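Minutes, equipment review meeting
Vedadholm site, April 2025

Present: two from assembly, one from purchasing, one from safety, notes by the lab desk. Quorum ok. Minutes of last meeting accepted, no changes.

1. Willix two-arm kit, trial package

Purchasing went over the offer again. Price covers both arms, grippers, camera modules, controller, onboarding. Spare fingers are extra. Quote ref 1142, good until June. Support contract is separate and nobody liked the wording on response times. Purchasing to go back to Willix and ask for it in plain hours.

Assembly asked wether the kit can be moved between benches without a full recalibration. Sales says yes, manual says no. To be cleared up in writing before we sign.

2. Telum software

License is per arm, not per station. So two seats for one bench. Telum offered a bundle if we take 4 seats, we don't need 4. Declined for now. Logging was down for part of the trial, Telum says patch is out. Lab desk to install and confirm.

3. Trial results

Fish task, net and tray, run on both the old and new settings. Old settings: 76 runs completed. New settings: 82 completed, same number of starts. Assembly happy with that, safety wants to see the failed ones sorted by cause before anybody calls it better. Agreed. Lab desk to sort.

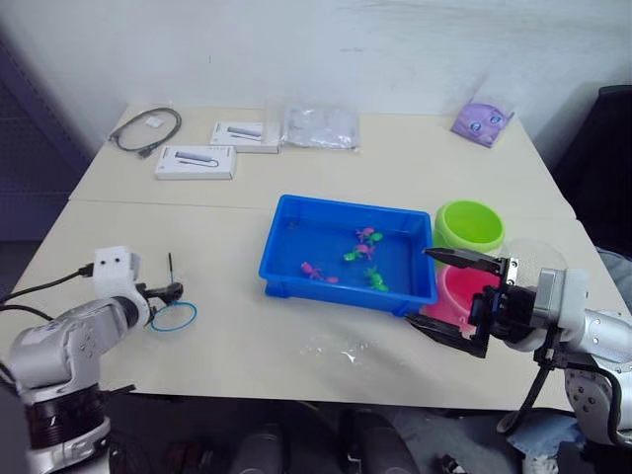
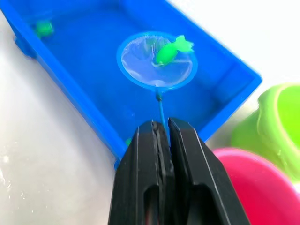

Blue tray, toy fish, both settings used the same set.

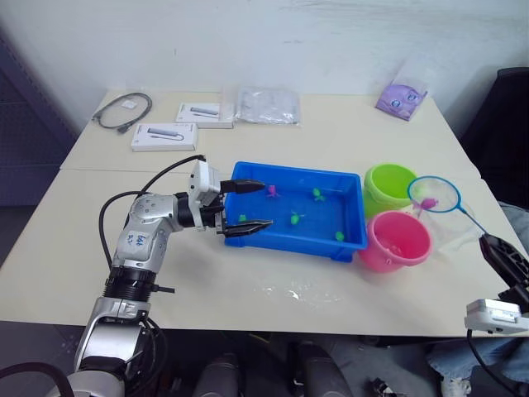
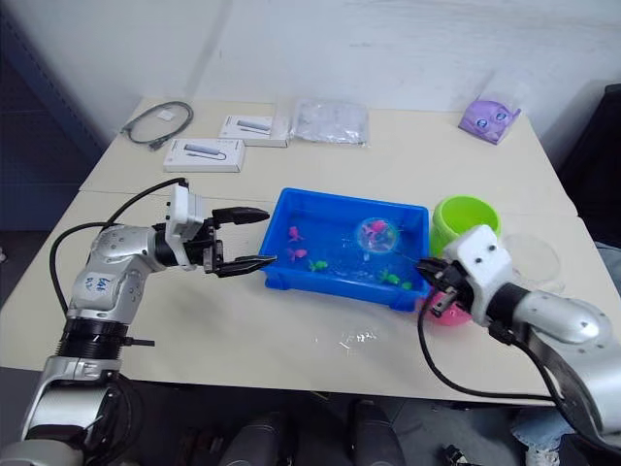
4. Purchase decision and bench

Not voting today, too much still open with Willix. Bárány also sent an offer, cheaper arms but no cameras, purchasing to put the two side by side on one page. If we do buy, the bench needs sorting first. The two white boxes and the coiled cable are still at the back of the table and want a shelf. Safety also raised water: there was a splash on the tabletop in front of the tray with the arm cables running close by, so a drip mat and cable clips go on the list whichever kit we pick. Clips can come out of the small parts budget. Mat to be priced.

Safety also wants a marked line on the floor for people standing next to the arms. Agreed in principal, tape color not decided.

5. Actions

Purchasing: Willix response times, recalibration answer in writing, Bárány comparison
Lab desk: Telum patch, failed runs by cause
Safety: mat price, floor line
Assembly: list of tasks they would really run on this, max one page

6. AOB

Key to the tool cabinet is missing again. Whoever has it please bring it back.

Next meeting when the Willix reply is in.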